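Nirus Half-Strip Desktop Stapler
Item 453, Alldale Office and Pantry Supply

We've been stocking this stapler for six years now and it's still the one we reach for ourselves. It's a plain, sturdy, top-loading half-strip model, and it does the everyday jobs so well that we keep ordering more of them (the front counter has one, the packing bench has one, and the one in the break room gets used for everything from sign-up sheets to bags of coffee filters).

What we love most is how easy it is to fill. The top arm lifts right up and away from the base, so the whole metal channel is out in the open and you can see what you're doing. No buttons, no drawer to pull out of the back. If you've ever chased a spring across a conference room floor, you'll like this one a lot!

To load it, hold the base in one hand and swing the top arm up with the other. Set the strip in the channel with the points facing down, slide it to the front, and close the arm until it clicks. Keep your fingers clear of the front end while you close it, and try it on scrap paper first.

Details

Capacity: one half strip
Best with: everyday copy paper, up to 7 sheets at a time for the neatest fold
Paper weight: 80 gsm
Body: metal channel and arm, colored base and end cap
Color: green
Care: wipe with a dry cloth, and clear out stray staples before you add a new strip

It also opens out flat for tacking notices to a cork board, and that's handy if your pantry wall looks anything like ours.

A few things to know before you order. Staples are sold separately. Standard half strips from Nuchit and Inard both run through it very smoothly, and we carry the two brands in small boxes. Long strips need to be snapped in half first. And please don't use it on cardboard or thick folders; we have a heavy-duty model for that, and it's a much happier match.

Orders placed before the end of May ship with a spare spring. Page updated April 2023.

Customer comments are open for this item.

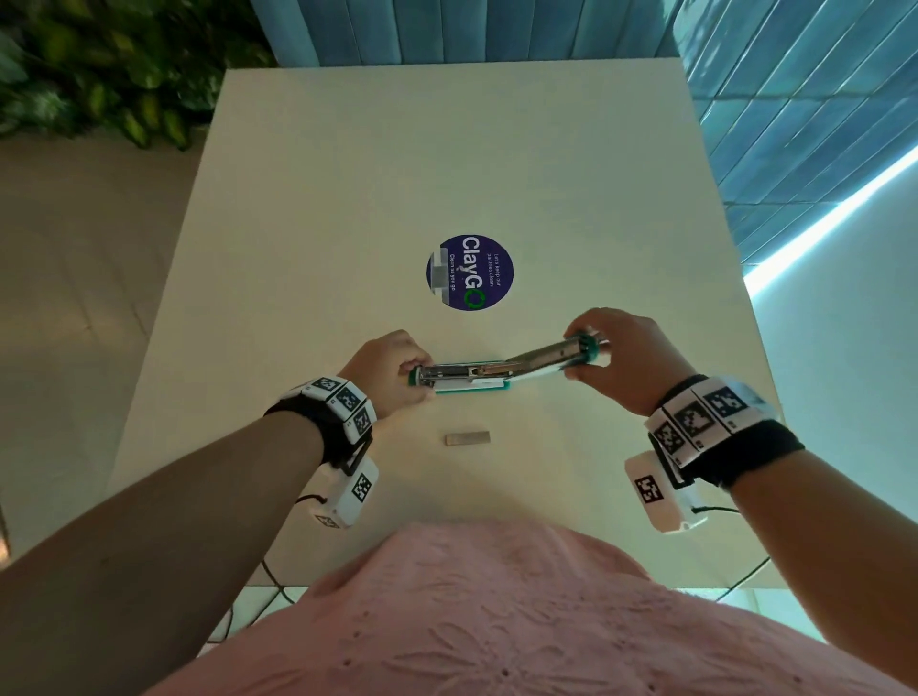 Inard strips went into mine fine, but I had to push the first one all the way forward with a pencil tip before it would feed. After that, no trouble, and I've stopped borrowing the one from the front desk.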